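Writing a Working Life: Memoir and Local Biography
Unit 4 handout: Finding the shape of the story

Reading for this unit: the opening two chapters of the Putberg dockers' memoir in your course pack, and the short extract from the Lulik collection (the baker's account of her first shop). Bring both to class, marked up.

1. Where to begin

Most first drafts of a memoir begin with a birth. There is nothing wrong with that, but the reader doesn't know you yet and has no reason to care what the weather was like that morning. Look at how the Putberg author handles it. He opens at the yard gate at 6 a.m., aged 15, with the wrong boots on. His parents don't appear until page 10, and by then we want to know who let him go to work in those boots.

Try three possible openings for your own project before you settle on one. Keep each to a single paragraph. Don't polish them.

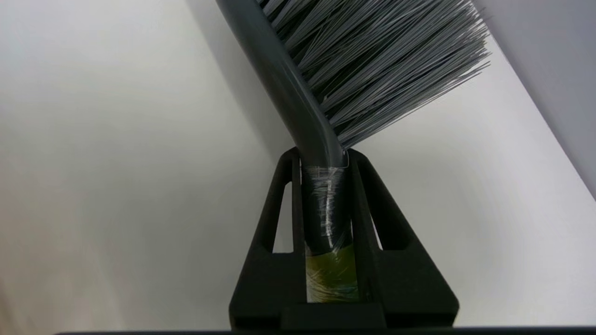
Does a memoir have to be told in the order things happened?
Many good ones are told out of order, but the reader should always be able to work out how old the subject is and where they are living. If you move back in time, put the signal in the first sentence of the new section.

2. Jobs, and how to write about them

People who have had many jobs tend to list them. A list is useful for your notes and dull on the page. Choose the two or three jobs where something changed and give those the space. The rest can be covered in a line.

When you do write about work, use the words that were used on the job. The Lulik baker never says she "prepared the dough." She says she "knocked it back," and she explains the term once, in passing, on the first page. Go through your draft and mark any place where you have swapped a trade word for a general one.

Pay is worth including. Readers remember what someone earned in their first week far longer than they remember the name of the street the firm was on. If you can't recall the figure, say so in the text and don't guess.

3. Writing someone else's life

Some of you are working from interviews with a relative or a neighbor. The Jadoon interview sheet (in the course pack, after the readings) gives you a set of starting questions. Don't read them out one after another. Ask one, then stay quiet.

Type up the interview the same day if you can. Keep the speaker's grammar. You can tidy it later, with their permission, but you can't get it back once it has gone.

Memory and record will disagree. The subject may be sure that the factory shut in the summer, while the newspaper has it in November. Keep both in your notes. In the finished piece you can go with the record, or you can let the speaker be wrong and tell the reader. 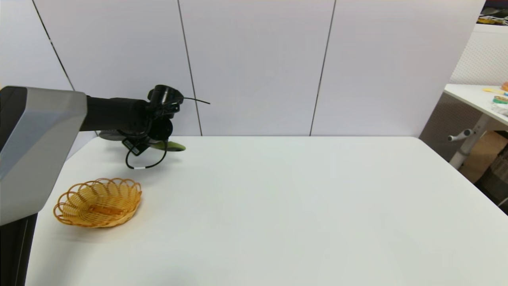
Wicker basket with a scalloped rim, on a white tabletop.

4. Length and layout for the project

The final piece is 3,000 words, not counting the title or any notes. Double-space it and number the pages. Photographs are allowed but not marked. Family trees go at the back.

Students who want to see finished work at full length can borrow the Fledivow Press series from the department shelf. Most of those books are short (the shipyard one is 96 pages) and can be read in an evening. Look at the chapter breaks in particular.

5. For next time

Bring one opening paragraph, typed, with 10 copies.
Bring a one-page timeline of your subject's working life, with gaps left where you don't know.
Read the Fledivow extract on leaving home and underline every sentence that gives a place name.

Drafts of the full piece are due in November. Late drafts will be read, but without written comments.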